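Subject: Re: [stores] Sorting table, produce tray
Date: 2024-01-29

On the mixed tray: I went through the root items and the citrus separately. Both photos are from the table with the blue plaid cloth.
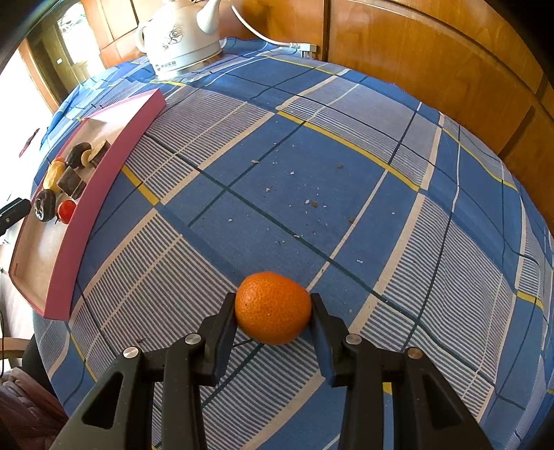
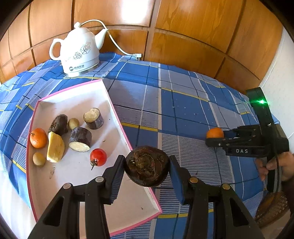
Allico Food Handling Group, Produce Bench

> The tray on the table has citrus and roots together again. Can
> we settle whether these go in one lid or two? Also, is the
> cut stuff kept or composted?

Two lids. Citrus goes in one, roots and tubers in the other. The pink-rimmed lid stays with the roots. It is shallow, so keep it to one layer.

Cut sections with a pale face showing are logged as cut on the day they go out and are not returned to whole stock. The peeled wedge counts as cut. Compost all of it at close.

The cherry tomato belongs in neither lid. Put it with soft items, stem left on.

I have not assigned a name to the round dark-brown root with the rough top. It could be taro or beet. The stock sheet has 104 lines and 14 of them are roots, so please check the Ragnarsson delivery note before entering it. Leave the field blank if the note doesn't say.

The cloth has crumbs on it. Shake it out before the next sort and wipe the floor of the lid, there are specks in it. The 21 spare lids are on the Zaltumetti shelf, bottom row.

Open item: labels for the second lid. Six are enough for now.

--
stores mailing list
Reply to list only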